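Open Day at Triltora: An Afternoon With Simulated Doors

4 January 2020 | By the site editor

Filed under: Visits & Events / Automation

Triltora opened its Stistthorpe building to visitors today, and I drove over to see the software side of the company. Most of the afternoon went to one subject, how to get a robot to open a door, and nearly all of it was shown in simulation. 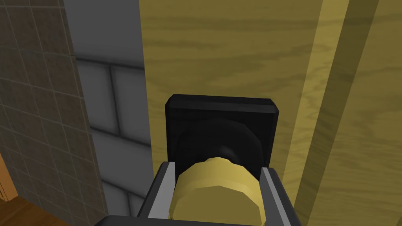
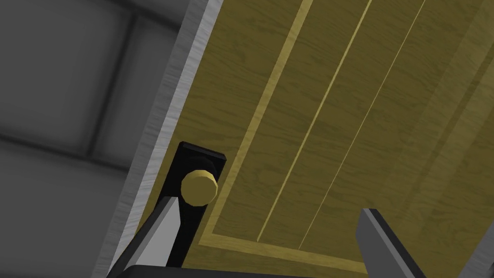

Gripper, door and knob in the simulator, as in the other two views.

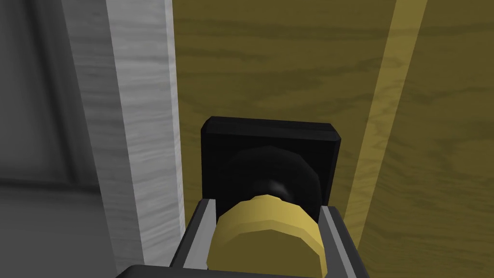 Reading time: 4 min

The building is on the east side of Stistthorpe, behind the bus depot. Parking is across the road and you sign in at the front desk. Visitors went through in groups of 9, and my group started with the demonstration room upstairs. It had a projector, two desks and not quite enough chairs.

The simulator is called Fodor. It runs a door, a room around it and a gripper with two fingers, and the people who work on it can change the door between attempts. Wood grain, wall tiles, trim and lighting can all be swapped. The knob in the views we were shown is a short yellow cylinder made of flat facets. I asked if a smoother model would help and was told it would mostly slow things down.

One view has the fingers open with the knob near the tip of the left one. The gap between the knob and the two fingers is easy to judge from there. In the closer views the fingers are at the sides of the knob and there is little room left over. The presenter spent a long time on this part. A round knob gives the fingers a small area to hold, and if the gripper comes in off center it can push the knob sideways before it has a grip on it. Lever handles are handled by a different group and we did not see those.

A full attempt has four stages: approach, grasp, turn, pull. Each is scored separately. The overnight run before the open day was 2540 attempts, and 1105 of them got through all four stages. The presenter put both numbers up on the screen and did not dress them up. Most of the failures were in the turn. Somebody asked how that would carry over to a real door, and the answer was that they expect it to be lower at first. Real latches stick, and some doors need a shoulder.

After that we moved downstairs to see Filtico, the tool they use for sorting the recorded attempts. It is a plain program with a list on the left and playback on the right. You can pull up every attempt that failed at the same stage and watch them one after another. I found this more useful than the talk. After a few minutes you start to see the same mistake coming.

Coffee was in the hallway and ran out early. There was a question session at the end, mostly about jobs and about which programming languages to learn.

The next open day is planned for July. Sign-up is at the front desk or by phone, and groups will be the same size. If you go, ask to see Filtico first, while it is quiet down there.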